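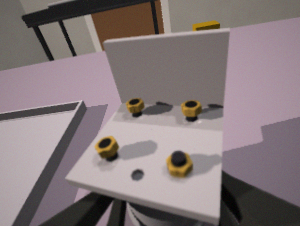 Yellow nuts on the gray fixture in the simulator. Image: Salasia

Open day at Salasia: visitors see robots practice before they touch anything

Daddale, 2021-08-15

The automation company Salasia opened its doors to the public for one day and received about 300 visitors in its hall in Daddale. Many of them expected to see machines moving behind a safety fence. There were a few of those too, near the loading gate, but the longest line was in front of a big screen in the training room. On the screen, robot arms worked on a table in a room which exists only in the computer.

The program is called Conda. Salasia has used it since March to prepare jobs for robot arms before the real arms get them. The company makes small assembly cells for workshops in the region, and its first customer for the new way of working is the metal workshop Michalski, also from Daddale.

The demonstration was led by Remigiusz Urbańczyk, head of the training room. He repeated it all day long for groups of changing size, and by the late afternoon his voice was already a little tired. He began each time with the same question to the public: how long would you let a beginner practice with your most expensive tool?

"With a real arm I must be careful all the time," he told one of the groups. "I must think about the fingers, about the table, about the part. In Conda I can let it be wrong the whole night, and in the morning I only read the results."

According to him, the computers in the back room can make 1000 practice runs in one night. Most of them are not interesting to look at, and some are funny. In one recording the arm pushed its part off the table and then continued very seriously with the next movement, and the children in the first row asked to see it again. Mr. Urbańczyk played it for them more times than was planned.

The practice room in Conda is simple. It has a large table with a purple top, gray walls and a wooden floor, with some furniture at the back. A flat tray lies on the table. The designers can change the light and move the furniture, so that the arm does not learn to depend on one shadow or on one color behind the part. A visitor asked why they had spent time on the lines in the wood of the floor. The answer was that a camera sees also the floor, and that the floor in the Michalski workshop is not clean and white either.

In the first part of the program, the public could follow one arm near a gray part which has a block on the top and a rounder piece under it. The view could be turned with a small wheel on the desk. Several people tried it, and one boy turned the room so quickly that his mother had to look away for a while.
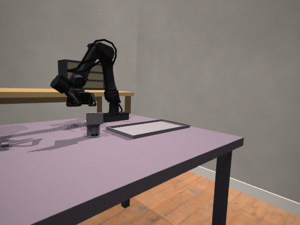 Nuts, bolts and patience

The second part was about nuts. For the Michalski workshop this is the subject which matters most, as its employees fasten small nuts on metal fixtures by hand, and the work is tiring for the fingers and the neck. The fixture on the screen is a simplified version, with a flat base plate and an upright panel behind it. The nuts are yellow there, so that everybody in the room can find them easily, also from the last row.

For a person, Mr. Urbańczyk explained, it is natural to feel when a nut does not sit straight on the thread. One turns it back a little and begins again. For the robot this small correction has to be learned, and it was the most difficult thing in the whole project. The first attempts in spring were, in his words, "a catastrophe, but a cheap one."

He did not hide that there is still a difference between the computer and the hall. In Conda a thread is always a good thread. In the workshop there is dust and oil, and sometimes a bolt that was damaged in transport. For this reason every job which passes in the program is repeated on a real cell, at slow speed and with a person next to the stop button. The team of seven people in the training room shares this duty by turns.

Some visitors from other workshops wanted to know about the price. Salasia did not give a full price list at the open day, but it said that a first study of one work step, with a report and a recording from the program, costs 2000 euros. If the customer orders a cell later, the sum is taken off the bill.

A blue cylinder for the gripper

After a coffee break the groups saw an exercise with a blue cylinder. It is taller than the other parts, and it has a dark cap and a row of buttons. The exercise is about holding and turning. The fingers must hold the cylinder firmly enough, and the program must also know which side is looking to the camera. The buttons and the white label help with that, because the rest of the body is round and looks almost the same from many directions.

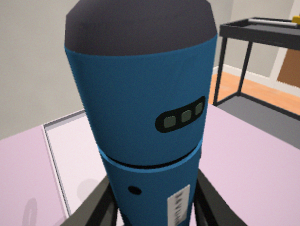
The blue cylinder between the gripper fingers, with the tray behind it. Image: Salasia

Here the public was asked to guess. Mr. Urbańczyk stopped the recording at different moments and let the people say if the grip would hold or not. The older visitors were more careful with their answers, the school students mostly voted for the fall. There was no prize, but the discussion became quite loud, and two retired toolmakers stayed for the next group in order to continue it.

A teacher from the technical school in Daddale asked if her classes could use the program as well. The company answered that it would like this very much. Conda needs a strong computer, and the school does not have one at the moment, so Salasia has offered an afternoon in the training room for each class in the new school year. The dates will be agreed with the school directly.

Two arms at one table

The last recordings were made with two arms in the same room. This is a new area for the company. When two arms share a table, each of them has to leave space for the other one, and the cables need space too. In the program a collision costs nothing, and the engineers can look at it from all sides afterwards. At present one arm usually does the work with the part, and the other one keeps its distance until it is called.
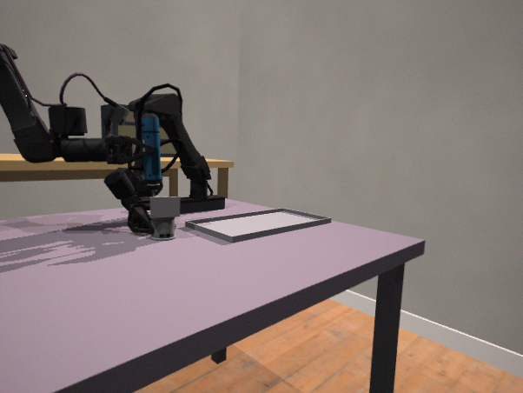
The Michalski workshop does not plan to use a pair of arms yet. Its first cell will have one arm only and should begin with the nuts, on a small series, beside the employees who do the same work by hand today. The workshop has promised its staff that the first weeks will be a test and that their remarks will be collected in writing. One of the fitters, who visited the open day with his family, said that he is curious but will keep his own wrench in the drawer.

Visitors could also walk through the assembly area, where parts of a new cell stood open on the floor, and speak with the electricians. A smaller computer with Conda was placed near the exit. It was free for everybody to try, and it had to be restarted a few times during the day.

Salasia wants to repeat the open day next year. Groups from companies and schools who could not come can ask for a visit to the training room before that, by telephone or at the reception in Daddale. The demonstration is free of charge, and closed shoes are required in the assembly area.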